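2019-08-01

**Lisesham folding course fills up at $40 a head**

A two-hour class on folding clothes sold out this week in Lisesham, and the company behind it, Kuusisto, says it will add more dates in September. The price is $40. For that you learn to turn sweaters, T-shirts and pants into tidy rectangles, a skill most of us picked up for free from whoever did the laundry at home.

Kuusisto claims that its method, which it calls Flurnum, saves drawer space. How much space, it doesn't say. The flyer mentions 168 customers in its first season and quotes several of them on how calm they feel now. It has no measurements and no word on how the drawers looked a month later.

The basic move is old: fold the garment in on itself until you have a thick block, then press down the layers. Bulky knits are where it gets harder, as a black garment with a gray-blue edge shows, its stack bulging a little at the lower right.

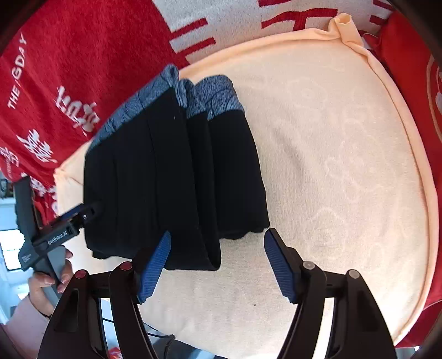

Hertta Kokkonen wrote to us that she took the spring class and still folds her sweaters that way, though she gave up on the socks within days and thinks a single printed page would have covered the rest.

Raili Niskanen, who teaches the course, disagrees – she says people need to practice with their own clothes. Perhaps so. The September class runs the same two hours, at the same price, and students bring their own laundry.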